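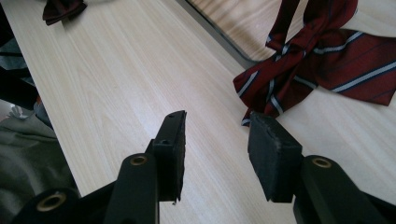 Impi Ruotsalainen
Technical Writer, Orkard

4. Oiling a light wood tabletop

This section applies to tabletops finished with Brastus clear oil. For lacquered tops, see section 2.

1. Close windows and switch off fans. Room temperature must be stable before you start.

2. Sand with the grain, using 800 grit paper on a flat block. Do not sand across the grain – scratches show after the first coat.

3. Remove dust with a vacuum and a dry lint-free cloth.

4. Stir the can for 2 minutes. Do not shake.

5. Apply a thin coat with a Mestik pad. Keep a wet edge and finish each pass at the end of the board.

6. Wipe off all surplus oil, including under the rim.

7. Leave for 4 hours, then repeat steps 5 and 6. Pale wood needs 3 coats.

Note: The oil darkens slightly as it cures. Test the color on the underside first.

CAUTION: Oil-soaked cloths can ignite without a flame. Lay them flat outdoors to dry, or store them under water in a closed metal container.

Do not place hot pans or wet glasses on the top until curing is complete. Curing times are listed in section 3.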